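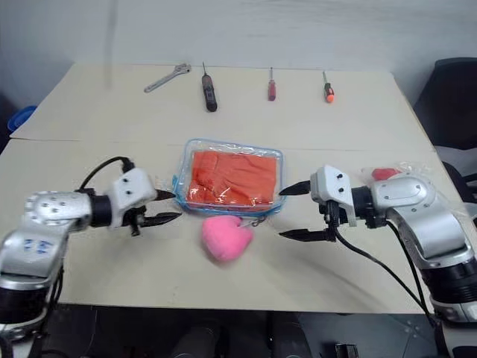
Sandine Pouch and Fabric Set

Version notes of Oct 14, 2018. Maintained by Aparecida Bastos.

What this set is about

Sandine is a collection of short recordings about small zippered pouches and the soft things people keep in them. Every recording has one pouch, one piece of fabric and one table. We wanted material on a very ordinary task, the one that you do before a trip or when you put away summer clothes: fold the fabric, put it in the pouch, close the zipper, and later take it out again.

The pouches are of the clear kind, so the fabric can be seen from outside at all times. A typical one is transparent plastic with a blue-tinted trim and a small metal zipper pull. With a folded orange-red fabric inside, it is nearly full, and the creases show well through the plastic. Colors of this strength are easier to label than white or gray fabric, which gets lost against a light table.

Contents

The set has 3,236 recordings. Of these, 3,000 are in the main part and the others are in the folder named "extra". The extra folder has recordings with an unusual fold or a zipper that stopped halfway. Please do not mix them with the main part without reading the notes file first.

There are three activities:

fill — the fabric goes from the table into the pouch
close — the zipper is pulled from open to closed
empty — the zipper is opened and the fabric comes out

One recording contains one activity only. If the fabric fell to the floor, the recording was stopped and is not included.

Table and background

All recordings use a light beige tabletop made of two panels, with a faint seam between them. The wall behind is off-white and has nothing that we label. The seam is useful if you want to check that the view did not move between sessions. It is not a mark for placing the pouch, and the pouch may lie on it or away from it.

Labels

Each recording has a text file with the same name. The fields are:

activity: fill, close or empty
fabric_color: a plain color word, for example orange-red
pouch_trim: the color of the trim
zipper_start: open, half or closed
zipper_end: open, half or closed
fold: flat, rolled or loose

The field "fold" was the most difficult. Two people can look at the same fabric and one says flat and the other says loose. Our rule is that a fabric with wrinkles is still "flat" when it was folded on purpose and keeps its shape. We write "loose" only when no fold line can be found.

For "zipper_end" please trust the label and not only the last picture. The trim can hide a small opening near the corner, and the person who made the label watched the whole recording.

Known problems

Clear plastic reflects the ceiling light. In some recordings a bright spot covers part of the fabric, and color values taken from that spot are wrong.

The early sessions, made in June, use the word "bag" in the label files where later ones use "pouch". The meaning is the same. The Drurkeo script changes all of them to "pouch" when you run it on the label folder.

The pouch size is not recorded. Several users asked for it and I agree it should be there, but we did not measure the pouches at the time.

Related sets

Ghauri has the same fabrics folded on the table without any pouch. Uranum has hard cases with clips. The label names are the same in all three sets, except "pouch_trim", which exists only here.

Corrections

If you find a wrong label, send the name of the recording and the field that should be changed. Please write one message per recording — long lists are hard for me to follow.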